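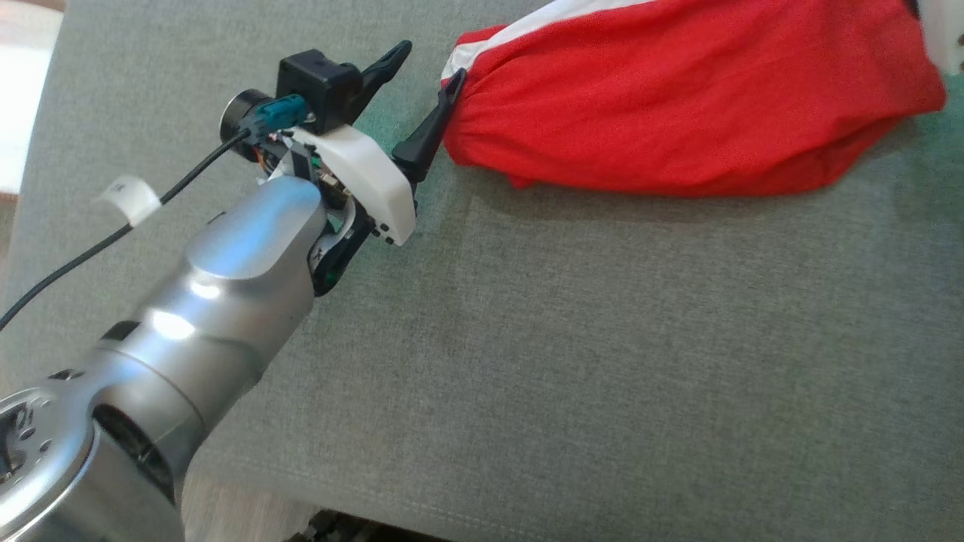
Red cloth on grey upholstery.

Upholstery classes to return to Plullow after the old Marinho shop finds a new use

Anyone who grew up in Plullow will remember Marinho's, the furniture and carpet shop on the corner of Misano Street, with its bell over the door and its rolls of lino standing up at the back like trees. It traded for 51 years before the shutters came down, and plenty of us have walked past since and wondered what would become of it. Now we know. From the new year the ground floor will be home to an upholstery workshop, with evening classes for beginners and a daytime session for people who already have a half-finished chair in the spare bedroom and would rather like to sit on it again.

The workshop is being set up by Madalena Garcia, who learned the trade from her aunt and has been re-covering other people's sofas from a garage on the edge of town for most of her working life. She used to teach at the adult education centre, until the centre lost the room with the big tables and the course quietly dropped out of the brochure. Former students kept ringing her up all the same. Some wanted advice about springs, one or two wanted to borrow a webbing stretcher, and a fair few simply wanted to know when she would be starting again.

"I kept saying next year, next year," she told us over a very welcome cup of tea, sitting on an upturned crate in what used to be the bed department. "Then I came past and saw the sign in the window, and I thought, well, Madalena, you have run out of excuses. I rang the number from the bus stop across the road before I could talk myself out of it."

She put a notice in the library and another in the launderette asking who might be interested, expecting enough replies to fill one small group. By the time she took the notices down she had 83 names. There will be two evening classes to begin with, both starting at 7pm and finishing at half past nine, and anybody who does not get a place in the first term will be offered one in the next before the list is opened to newcomers.

The building has needed a good deal of love. There was a leak above the old till, the wiring had to be looked at, and the carpet (which many readers will recall as being a rather alarming mustard) was past saving. Underneath it, to everyone's pleasure, were perfectly decent floorboards, and those have been sanded and oiled. The long cutting counter, where generations of Plullow families watched their stair carpet being measured out, is staying exactly where it was. It has a brass rule let into the edge, worn smooth in the middle, and Ms Garcia says it is the best cutting table she has ever worked at and that she would have taken the lease for the counter alone.

A coffee morning and a sale of fabric remnants in the church hall brought in £1078 towards tools, and the money has gone on hammers, shears, tack lifters and a second-hand walking-foot sewing machine heavy enough to need four people to get it up the front step. Jiteck, the packaging firm out by the ring road, has passed on a set of steel shelving it no longer needed, and this now runs the length of the back wall, waiting to be filled with calico, wadding and horsehair.

Beginners will start small. The first project is a drop-in dining seat, the kind that lifts out of its frame, and it is surprising how many homes have at least one of these with a sagging middle and a stain that a cushion has been covering for years. Students will strip the seat back, put on new webbing and hessian, build up the padding and finish with a top cover of their own choosing. After that comes a footstool, and those who carry on into a second term can bring along a small armchair, as long as they can get it home again between classes or fit it into the storeroom.

Large sofas are a different matter. They take up a lot of floor, and a three-seater can easily swallow a whole winter of evenings, so the workshop will not be taking them for the classes. Ms Garcia is happy to look at loose cushions, though, and says that a good many sofas people think are finished only want new fillings. She suggests unzipping a seat cushion and pressing the foam with the flat of your hand. If it springs back slowly and the cover is sound, you have years left in it. If it crumbles, replace the foam and keep the cover, which will cost a great deal less than a new sofa and will spare you the business of getting the old one down the stairs.

She has strong views on colour, too, and it is hard not to be carried along by them. Grey has been the safe choice for so long, she says, that half the furniture she is asked to work on arrives in some shade of it, and she has nothing against grey as long as it is given some company. A bit of bright cloth will do it: a throw, a cushion, piping along the seams if you are feeling brave. Her own preference is for red, and she admits that this goes back to her aunt's front room, where everything that could be covered in red had been, including the telephone seat.

"People are frightened of choosing wrong," she said. "They stand there with the sample book and go quite pale. I tell them to take the piece home and live with it on the arm of the chair for a week. Look at it in the morning, look at it with the lamp on. If you still like it when the week is up, buy it, and don't ask your sister."

Among those who already have a place is a retired bus driver hoping to restore the nursing chair in which both his daughters were fed, and a couple who bought a set of six dining chairs at auction after a long lunch and have been eating in the kitchen ever since. There is also a seventeen-year-old who wants to learn the trade properly and who will be coming in after college to help with stripping down, a job that is mostly pulling out old tacks and finding what has fallen down the sides. In the garage Ms Garcia kept a jar of such finds, and it is coming with her to the new premises. It holds hairgrips, foreign coins, a great many pencils and a single pearl earring, whose owner would be very welcome to come and claim it.

The upstairs rooms, once the Marinho family's flat, are not part of the lease and will stay as they are for now. Parking on Misano Street is limited to an hour before 6pm and is free after that, so evening students should have no trouble, but anyone bringing furniture to the daytime session is asked to use the yard at the back, where the gate is wide enough for a van if you fold the mirrors in.

An open afternoon is planned for December, from 2pm until the mince pies run out. There will be a demonstration of hand-stitching on a roll edge, a table of remnants at pocket-money prices and a chance to have a go at tacking down webbing on a practice frame. Visitors can bring a photograph of a chair they are worried about and get an opinion on it, and small items such as seat pads and footstools may be carried in for a look on the day.

Course fees have been kept the same as they were at the adult education centre, with tools included and fabric extra. Details are on a card in the workshop window and at the library desk, where there is also a sheet for adding your name to the list for the summer term.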